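Preparing a two-arm tabletop setup for visitors: glove, mat, camera placement

Asked by Inès Brunet
Tags: demonstrations, grippers, wrist cameras, open day

We have an open day at Usberg in March and I have been given the manipulation bench. The plan is a short tabletop task repeated for small groups: pick up a bread bun, put it in a bowl, reset. Visitors come through in groups of 10 and each group gets one slot before moving to the next room.

I went to the Morow open day last year to see how they run theirs. They had two arms at a small table, a knitted glove over one of the hands, and a screen on the side for the audience. I took notes but did not get to ask the operators much. What I still need to settle:

1. Whether to put a glove on the hand or leave the bare fingers exposed.
2. Whether showing the wrist camera feed to the public is worth the trouble. Ours is mounted close behind the hand, and most of what it returns is glove and whatever part of the lab happens to be behind it. 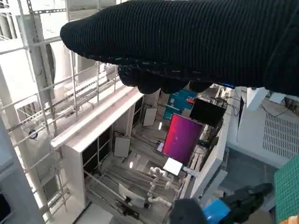 3. What to put on the table surface. Our top is glossy white and the overhead lights reflect off it.
4. How to handle resets between groups without an operator reaching in while the arms are powered.

Budget is small. Arms and hands are fixed; I can change the table, props, lighting and the script.

Answer 1, by Theano Spanos (accepted)

I have run the bench at the Makris lab for several open days. Taking your points in order.

Glove. Use one. A bare hand tends to push a smooth object away before it closes, and a bun crust sheds crumbs into the finger joints. Knit with a textured grip surface works well. Check the fingers for wear before the day and keep a spare. Fit matters more than material: if the fabric bunches at the fingertip the hand closes on fabric first and your contact readings are useless. If only one hand carries a tactile sensor, leave that one bare and glove the other.

Wrist feed. Show it, but not alone. A wrist view tilts with the arm, and people who have not seen one before cannot tell which way is up. Put the head view on the large monitor and the wrist view on a smaller one next to it. Lock the exposure on both.

Surface. A green cutting mat is the cheapest fix. It is matte, it does not slide on most tabletops, and the printed grid gives you repeatable start positions. Write the grid position of the bowl and the bun on the run sheet. Pick a bowl color that separates clearly from green. Ours is pink, and the head view looks like this with the bun beside the empty bowl:
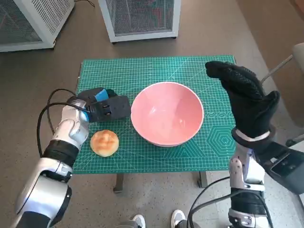 How long should one demonstration run before visitors lose interest?

Plan on 40 seconds per trial and three trials per group. With talking time that fills the slot, and a failed grasp can be repeated without running over.

Resets. Park both arms at a fixed pose, drop to the hold state, and only then let the operator reach in. We put a strip of tape on the floor where the operator stands and a second one for the audience. The operator says "parked" out loud and the second person confirms on the console. It takes a few seconds and we have never skipped it. If your controller has no hold state, cut motor power and accept the longer restart.

One more item. Buns go stale during the day and the mass changes. We replace them at noon. A foam bun from a toy kitchen is more consistent, but visitors ask whether it is real and are less interested when told it is foam.

Comment by Inès Brunet: Thank you. Did you tape the mat down?

Comment by Theano Spanos: At the two rear corners only. Tape along the front edge catches the cables.

Answer 2, by Kalliopi Alexiou

Mostly agree with the above. Additions on cables and lighting.

Cables that run outside the arm need enough slack for the full reach, then a clip at the forearm. Walk the arm through its complete range by hand before the doors open, including the poses you do not plan to use. At Skorkum we lost 36 minutes of a morning to a sensor connector that pulled out at one extreme of the wrist.

Lighting: turn off the row directly over the table if the switches allow it. Daylight changes through the day and will shift your color thresholds, so close the blinds. If you use a learned policy instead of thresholds, close them anyway.

Do not let visitors place the object wherever they like. Give them a choice of marked squares.

Answer 3, by Ximena Ventura

We just did ours with a plastic cup and no glove and it was fine. I would get a bigger monitor.

Comment by Chrysanthi Antoniadis: What hand was this with? A two-finger gripper and a cup is an easier case than the one asked about.

Comment by Ximena Ventura: Two-finger, yes.

Contact | Terms of use | Copyright the contributors | Back to top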